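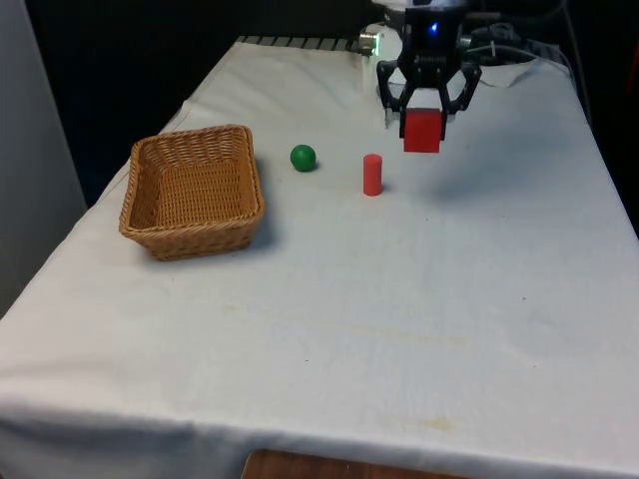

The Totton Robotics Club is 12 weeks into its arm project, and the sorting task has taken over most of the club's time. The task is simple to state. The arm has to pick up a ball, a cylinder and a cube from the table and put each one in the basket without a person touching anything. The objects can start in any position within reach.

Students work in pairs. One runs the arm and the other keeps the log, and they trade places halfway through the session. The log sheet has been cut down since August. It now asks for the object, the starting spot, the result and one line of notes. The old sheet had a full page of boxes and most of them were left blank.

So far the club has logged 127 attempts. The cube is the easiest to grip because it has flat sides, but it has to be lined up with the fingers first. The ball rolls if the fingers close unevenly. The cylinder tips over when the arm comes in too low, and a good part of last month went into fixing the approach height.
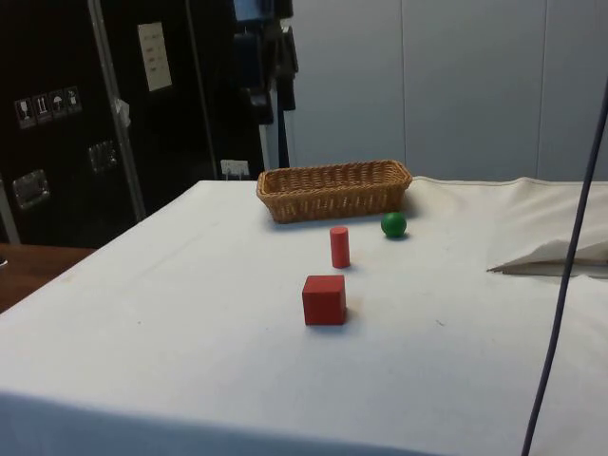 One parent wrote in after the last newsletter to ask why the club doesn't just fix the objects in place, as her son's old team at Nukthorpe used to do. She said it would save weeks, and the students could get on to something harder. Her point is fair, and the club talked it over. The rules for the Druvport meet say that the judges set out the objects, so fixed positions would not help there. Beginners do still start with a taped mark for the first two sessions.

The Druvport meet allows each team 9 minutes at the table, including setup. Teams bring their own program on a drive and may not change it once the clock starts. A dropped object can be picked up again by the arm, but not by hand. Points are given for each object in the basket, and a team that finishes early can ask for a second round. 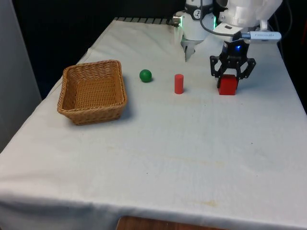

Getting the speed right is the next job. The program slows the arm down a lot before it closes on an object, and that setting was chosen back when drops were common. Two pairs are testing faster values, one step at a time, and writing down each change. Please don't edit the shared settings file during someone else's turn. Make a copy with your initials in the name.

The Wongsuwan fund has agreed to pay the entry fee and part of the van rental. The club has raised $3761 this year from the bake sale and the spring raffle, and that will cover the rest of the trip and a spare set of fingertips.
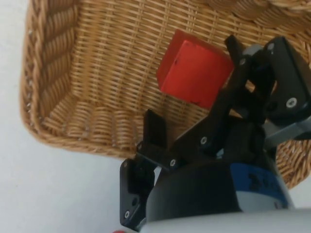

Releasing over the basket also needs work. If the fingers open too high, the ball can bounce back out. If they go too low, they can catch on the rim on the way up. The current plan is to use a separate release height for each object, and the first version of that code is in the club folder for anyone who wants to read it before the next session.

New members can join through the end of the term. No programming experience is needed. Doors open at 3:30, and permission slips for Druvport go in the tray by the sign-in sheet.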